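Patow (layout library)

Patow is an open-source layout library for desktop applications, written in C and usually used through its bindings for other languages.

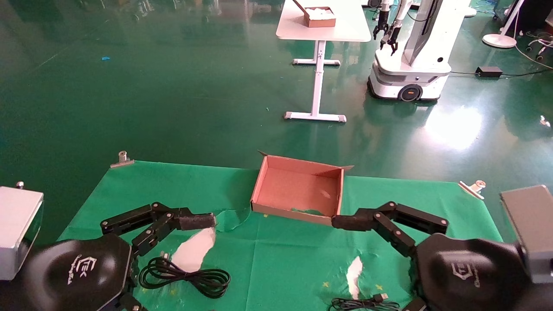

It works out where the buttons, labels and panels of a window should go, and leaves the drawing of them to somebody else. The library was begun by Aarti Tripathi, then working on a stock-control program called Tukmont, whose settings window had 77 controls and could not be resized without some of them leaving it.

History

Tripathi's first version was a single source file of 3863 lines, written over one winter and released in January with a readme that consisted of the word "Layout". It had no version number. Later historians of the project, of whom there is one, call it version 0.

The second author, Dardo Gallardo, joined after reporting a crash and being invited to fix it. He split the file into modules and introduced the solver that Patow still uses. Rocío Cuesta wrote the first documentation, including a chapter on nested grids that remains marked as a draft and is the most frequently cited part of the manual.

Version 2 changed the order of the arguments in most public functions from width, height to height, width. Version 2.1 changed it back. Programs written for version 2 will compile against any other release without complaint and produce windows of great interest.

Design

A Patow window is a tree of boxes. Each box has a minimum size, a preferred size and a "stubbornness", a whole number that says how strongly it will resist being made smaller. When space runs short, the solver shrinks the least stubborn boxes first and works upwards. Boxes of equal stubbornness share the loss between them.

The highest stubbornness was originally 28, a figure Tripathi has described as "more than anyone should want". Application authors quickly set everything to 28. The limit was raised to 49 in version 3, with the result that application authors set everything to 49. The manual now asks them to stop.

Layout is done in two passes. The first goes from the leaves of the tree to the root and collects sizes; the second goes back down and hands out space. Text that wraps causes difficulty, as its height depends on its width and its width has not been decided yet. Patow handles this by guessing, measuring and, if the guess was poor, running both passes again. It will do this up to four times, after which it accepts whatever it has.

Patow does no drawing, handles no mouse or keyboard input and has no idea what a font is. The host program must supply a function that measures text. A surprising number of bug reports concern the results of supplying one that always returns zero.

Bindings and related projects

Vashisht is the Python binding, maintained by Vikas Saxena. It renames stubbornness to "priority", which reads better but runs in the opposite direction, so that a low number in Vashisht is a high one in Patow. Saxena has defended the choice at length on the mailing list.

Istent is a visual editor that lets the user drag boxes about and saves the outcome as a Patow file. It was written by Aarti Katiyar, who is not the same person as Aarti Tripathi, although the credits screen merged the two for several releases. Istent draws its own interface with a different layout library.

Reception

Patow is generally praised for its speed and small size. Criticism has centred on its error messages, of which the best known is "box is wrong". A longer form, giving the name of the box, was added in version 3.2 and is switched off by default.

See also

Box model
Constraint solver
Widget toolkit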